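핸드헬드 그리퍼 세트 추가 구매, 예산 어떻게 잡으세요?

그리퍼왕초보
12월 안에 장비 예산안을 내야 해서 글 올려요. 저희는 작은 사무실에서 손에 쥐는 그리퍼로 집기 작업 데이터를 모으고 있습니다. 지금 양손 세트가 딱 하나예요.
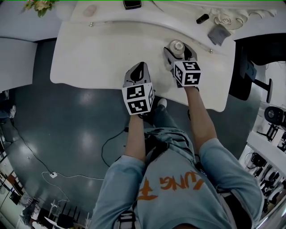 내년에는 이걸 두 명이 동시에 돌리고 싶은데 견적을 받아 보니 생각보다 고민이 많네요. Astero 쪽은 양손 세트 하나에 2000달러, 마커 큐브랑 여분 손가락은 별도랍니다. Cestent는 아직 답이 없고요. 팔 달린 로봇까지 같이 올리자는 의견도 있는데 저는 솔직히 그리퍼부터 늘리고 싶어요. 다들 어떤 순서로 사셨어요?

납땜하는너구리
저라면 세트 추가부터요! 로봇 팔은 사 놓고 세팅만 하다가 한 분기 날린 적 있어서요 ㅠㅠ 대신 소모품 항목을 꼭 따로 빼세요. 저희는 첫해에 소모품을 0원으로 적어 냈다가 손가락 패드 하나 살 때마다 결재를 올렸어요. 패드 몇 쪽에 결재선이 세 단계라니...

mokpo_dev
저는 반대요. 데이터를 모으는 목적이 결국 로봇에 올려 보는 거잖아요. 팔 없이 반년 모으면 그 데이터가 쓸 만한지 확인할 방법이 없어요. 중고라도 팔 하나 먼저 들이고 세트 추가는 하반기로 미루겠습니다. 사진처럼 작은 유리병 같은 걸 집는 작업이면 더 그래요. 사람 손에 쥐고 할 때는 살살 맞춰 가며 집는데 로봇은 그게 안 되거든요.

납땜하는너구리
@mokpo_dev 그건 팀 규모 나름이죠. 팔 들이면 받침대, 안전 펜스, 전기 공사까지 줄줄이 따라와요. 저희는 팔 값보다 주변 비용 때문에 더 혼났습니다. 확인용이면 며칠 빌려 쓰는 게 낫다고 봐요.

mokpo_dev
대여도 알아봤는데 저희 지역은 최소 계약 기간이 길어서 별로였어요. 펜스는 협동 로봇이면 위험성 평가 결과에 따라 달라지니까 무조건 든다고 보긴 어렵고요. 전기 공사는 인정합니다 ㅎㅎ

그리퍼왕초보
두 분 다 감사해요. 저희 전기는 이미 멀티탭에 주렁주렁이라 팔 얘기 나오면 그것부터 걱정이긴 합니다. 마커 큐브는 혹시 직접 만들어 쓰시는 분 계세요? 별매 가격이 320달러라 좀 망설여져요.

Krešimir Vasić
한국어가 서툴러도 이해해 주세요. 저는 큐브를 3D 프린터로 뽑고 마커는 인쇄해서 붙였습니다. 돈은 많이 아꼈지만 면이 조금만 휘어도 자세 추정이 흔들려서 다시 만든 것이 많습니다. 종이는 꼭 무광으로 하세요. 천장 조명이 반사되면 검은 칸이 하얗게 날아갑니다. 예산에는 정품 하나를 넣고, 그것을 기준으로 자작한 것을 비교하는 방법을 추천합니다.

그리퍼왕초보
오 기준용으로 정품 하나, 좋은데요! 저희도 바닥이며 책상이며 조명이 꽤 비치는 편이라 무광지부터 주문해야겠어요.

새벽세시커피
지나가다 한마디요. 다들 그리퍼 얘기만 하시는데 책상도 예산에 넣으세요. 사진 보니 앞쪽이 물결 모양인 흰 테이블이던데, 예쁘긴 해도 두 명이 나란히 작업하실 거면 저는 앞이 일자인 걸로 가겠습니다. 팔꿈치 위치 맞추기가 훨씬 편해요. 바닥에 케이블도 지나가던데 케이블 덮개도 같이 사시고요. 저희 사무실은 Fusine 작업대를 쓰는데 높이 조절돼서 키 차이 나는 사람끼리 교대하기 좋아요. 저장 장치도요! 저희는 외장 SSD 5개로 시작했는데 금방 찼습니다.

납땜하는너구리
책상은 취향 아닌가요 ㅋㅋ 데이터 다양성 생각하면 책상이 제각각인 게 오히려 낫죠. 전부 똑같은 일자 작업대에서만 모으면 나중에 다른 책상에서 못 집어요.

새벽세시커피
그것도 맞는 말이긴 한데 하루 종일 서 있는 사람 허리도 생각해 주세요... 저장 장치는 양보 못 합니다.

mokpo_dev
저장 장치는 저도 한 표. 그리고 견적은 Hsueh에도 한번 넣어 보세요. 거기는 세트를 2개 이상 사면 배송비를 빼 줬어요. 올해도 그러는지는 모르겠네요.

그리퍼왕초보
Hsueh는 처음 들어 봐요, 바로 메일 보내 볼게요. 일단 초안은 양손 세트 하나 추가, 정품 큐브 하나, 여분 손가락, SSD, 케이블 덮개로 적었습니다. 팔은 '하반기 대여 검토'로 한 줄만 넣었고요. mokpo_dev님껜 죄송합니다 ㅎㅎ 책상은 총액 보고 정하려고요. 혹시 여분 손가락은 세트당 몇 쌍씩 잡으시나요? 토요일까지는 숫자를 채워야 해요.

납땜하는너구리
저희는 세트당 두 쌍이요. 왼손 오른손 닳는 속도가 달라서 한쪽만 남는 게 좀 아깝긴 해요.

mokpo_dev
저희도 두 쌍. 이건 의견이 같네요.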